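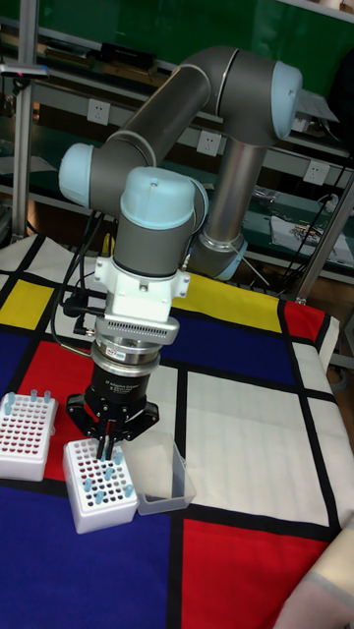 Magazine > Features > Craft and Industry

The Cloth on the Table

For most of the past century, the printed tablecloth was among the least regarded objects in the American home. It was bought cheaply, used hard and replaced without ceremony. Museums seldom collected it, and the mills that produced it kept few records of who drew the patterns. In the river town of Clinberg, where three generations of families worked in the printing sheds, an effort is now under way to recover that history before the last of the people who remember it are gone.

The work is being carried out by the Govindasamy Collection, a small textile archive housed in the former counting room of the Zultport mill. Its holdings include 3067 pattern sheets, most of them rescued when the mill closed its design office. Many are stained or folded. A good number carry only a stock number and a penciled note on the color of the ground. The designer's name appears on very few.

"The company regarded a pattern as something it had paid for, and the matter ended there," said Anas Saliba, the collection's curator. "We have wage books that tell us how many people sat in that office. Matching a person to a drawing is slow work, and in many cases it will never be done."

Saliba came to the archive from a background in wallpaper conservation, a field that shares many of the same difficulties. Paper and cloth were often printed from the same drawings, and a motif that failed on a wall might be tried again on a table two years later. The sheets at Clinberg show fruit borders, sailing boats, wheat, roosters, state maps and a long run of plaids. They also show what the office staff called "the moderns," a group of bold geometric designs that borrowed openly from painting.

The debt to the Dutch abstract painters is plain in these designs. Blocks of red, yellow and blue, divided by heavy black lines, suited the mill's equipment well. Flat areas of color needed no shading, and a black line could hide a small error where two colors met. According to Ziad Zoubi, who began in the Zultport printing sheds as a teenager and retired as a foreman, the printers welcomed such patterns for that reason alone.

"A rose had to line up in five places," Zoubi said. "With the squares, the black covered you. We could run the squares at the end of a shift when everyone was tired."

Zoubi has become one of the archive's most valued sources. He visits in the mornings, usually before 10 o'clock, and works through the drawers with Saliba. His recollections have corrected the catalog in several respects. A series of sheets long thought to be unfinished proved to be complete designs intended for two-color printing on unbleached cloth. A set of marks in the margins, once taken for the initials of designers, referred to the drying racks.

The archive has so far identified 211 of the geometric designs. Of these, only 8 can be given to a known hand. The remainder are cataloged by date where a date exists, and otherwise by the type of paper on which they were drawn.

Interest in the patterns has grown beyond the region. Flaltora, a maker of household linens, took a license on a selection of the Clinberg drawings and has returned several to production. The fees support the cost of storage boxes and of a part-time cataloger. The arrangement was not reached easily. Some former employees felt that the designs should not be sold again while the people who drew them remained without credit. The archive's response was to require that each reissued cloth carry the original stock number on its hem, together with the name of the town.

Questions of color also proved difficult. The inks used at the mill are no longer made, and the surviving samples have faded unevenly. The reds have shifted toward brown on nearly every cloth that saw regular washing. Saliba and her colleagues chose to match the new cloths to unused samples found between the pages of a salesman's book, which had been kept closed and dry. The result is brighter than many former customers recall, and the archive has received letters on the subject.

Those letters form a collection of their own. There are now 458, and they describe kitchens, church suppers, card games and one wedding held in a garage. Correspondents often enclose a scrap of cloth. Several have sent entire tablecloths, with burns and repairs intact, and these are stored flat in the cool room beside the drawings from which they came.

The archive plans to open its reading room to the public in May. Visitors will be able to request pattern sheets by stock number, and those who bring a cloth of their own may have it compared with the drawings. Zoubi has agreed to be present on most mornings. He has asked that the drawers containing the plaids be left until last, as he has not yet finished correcting the labels.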